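Changes to the television service at Stadcombe and Nesville Court

The shared aerial system that serves both buildings is being replaced in July. The present one was put in when Nesville Court was built and has been repaired a good many times since. Residents on the upper floors will know about the picture breaking up in wet weather, and the ground floor flats at the back of Stadcombe have had no regional news in English since the spring. The contractor, Romaniuk, looked at the system twice over the winter and told us that further repairs would be money wasted.

The cost of the work is 11 pounds for each flat, added once to the service charge, with the rest coming out of the reserve fund. You don't need to pay anything separately and nobody should be coming to your door asking for money. If anyone does, please ring the office before you hand over anything.

What the work involves

The old mast on the Nesville Court roof comes down first. A new aerial and a small dish go up in the same place, and new cable is run down the existing risers to a box on each landing. From the landing box one cable goes into each flat, using the hole that is already there. The fitters will change the wall socket in the living room. They will not move it to another wall, and they will not put a socket in the bedroom unless you already have one. A few people have asked about this. You are free to arrange an extra socket yourself once the work is finished, at your own cost, but please tell the office first so that we know who is drilling and when.

The fitters need to be in each flat for less than an hour. They start at half past eight and finish at four. A card with your time slot will come through the letterbox a week ahead. If the slot doesn't suit, ring Delyth Hopkin in the office and she will swap it. If you would like someone with you while the fitters are in, say so when you ring and Delyth will sit with you herself or find somebody who can.

Please clear the space in front of the socket. For most people this means pulling the television stand forward an arm's length. If you can't move it, leave it where it is and tell the fitters when they arrive. They have been asked to move furniture with care and to put it back. They can't take televisions off wall brackets, so if yours is on the wall and the socket is hidden behind it, let the office know now.

While the changeover is going on there will be no television through the aerial in either building between nine and three on the working days in that week. The lounge at Nesville Court will have a set running from the internet during those hours, and there will be tea. Radios, telephones and door entry are not affected. The pull cords are on a separate system and will work as normal.

Retuning

Every set will have to be retuned after the new aerial is switched over. The fitters will do one television in each flat as part of the job. A second set in a bedroom or kitchen is not included, although Svitlana Symonenko has offered to go round and help with these in the evenings. Svitlana lives on the first floor at Stadcombe and did the same for her landing last year when the channel numbers changed. Put your flat number on the sheet by the post boxes and she will work down the list.

If you want to do it yourself, the steps are much the same on most sets. Open the menu and look for a heading such as Setup, Settings or Channels. Choose the automatic search or full retune. Some televisions ask for a four-figure code before they will start, and on a set where nobody has changed the code it will be in the booklet. The search takes several minutes and the screen may go blank at times. Leave it alone until it says it has finished. Your list of favourites will probably be lost, so write it down beforehand. Recordings already on a box should be safe, but anything set to record in future will need to be put in again.

Please have the remote control for the set out and ready on the day, with batteries that work. A good deal of the fitters' time at the last building they did went on looking for remotes. The office has a small supply of AAA and AA batteries at cost price. 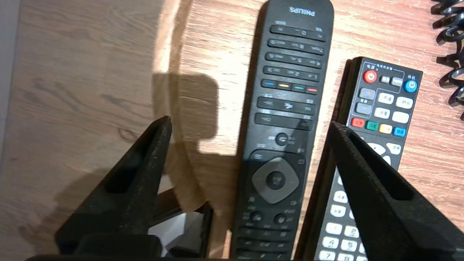 Do I need a new television licence because the aerial has changed?

The licence covers your flat and isn't tied to the aerial, so whatever you have at the moment carries on until its usual renewal date.

Satellite dishes

Three flats at Stadcombe have their own dishes on the balcony rail. These can stay for now. The lease says that dishes need written permission, and the owners of those flats will get a separate letter. The new shared dish carries satellite channels to every landing box, so a private one may no longer be needed, but you would have to arrange the connection to your own box with your provider.

After the work

Faults on the new system should be reported to the office and not to Romaniuk. Before you ring, check that the cable is pushed fully into the wall socket and ask a neighbour if theirs is working, as this tells us whether the trouble is in the flat or on the landing. The new equipment is under guarantee for two years.

The old sockets and cable will be taken away by the fitters. Old televisions will not. Bultitz collects small electrical items from the bin store at the end of July, and larger sets can go at the same time if you book them in with Delyth.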